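Ciltley Community Help > Home and Household > Laundry and Storage

How do I fold T-shirts so they stay folded?

Asked by nukodow_tenant
Viewed 1309 times, 2 following

I am a grown adult with a pension and I can't fold a T-shirt. I lay it on the bed, I do the sleeves, I do the thing in the middle, and what I end up with is a sort of cotton pasty. It then goes in the drawer, where by Monday it has become a ball.

Jeans I can manage. Jeans more or less fold themselves. It's the T-shirts, and mostly the black ones, which are thin and go all over the place. I have a chest with two shallow drawers (the Irex one with the runners that stick) so stacking them high isn't an option. I don't own an ironing board and I'm not going to.

Have tried: a video, which was too fast. A piece of card, which I lost. Is there a method for people with no patience?

2 answers

Answer from Hầu
Marked as helpful

Most of the trouble happens before you fold anything. You pull the shirt out of the basket, drop it on the bed and start folding creases into it, and they're still in there when you've finished.

So, face down on the bed, collar away from you, hem towards you. Run your hands from the middle out to the sides until it's flat. Give the hem a tug at both corners at once.

Fold one side in towards the middle, a third of the width or near enough, and turn the sleeve back on itself so it doesn't poke out. Do the other side over the top. You should have a long strip. If one end of the strip is fatter than the other, your sides weren't even, so open it out and go again – it takes seconds.

Now bring the hem up to just short of the collar, then fold in half once more, or in thirds for a shallow drawer. Stand them on edge in a row like files. They hold each other up, and you can see which one you're getting without digging.

The bit people get wrong is the collar end. They get the hem lovely and straight, feel pleased with themselves and leave the top in a heap. The heap then travels through every fold after it and you get your pasty.

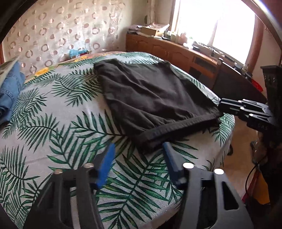 Neat along the hem, bunched at the top. Jeans on the left, giving no trouble as usual.

With one like that I'd open it right out and start from the shoulders. You can't pat a lump flat from the outside, though I've seen it tried with a hardback dictionary.

Thin black ones do slither about. Fold them on the bedspread and not on a bare table, as the fabric grips a bit. And don't fill the drawer so full that you have to shove it, or the runners will have the front row.

Answer from spincycle4000

just roll them. been rolling mine for years, never folded a thing. yes they come out creased but you put it on and it goes after an hour or so, who is looking

Comment from nukodow_tenant

Went with the first one. Had been ignoring the collar end completely, so fair enough. First row is standing up in the drawer, leaning a bit, like people waiting for a bus. Will try rolling for the pyjamas.

Comment from Hầu

Leaning is fine. Put a pair of socks at the end of the row.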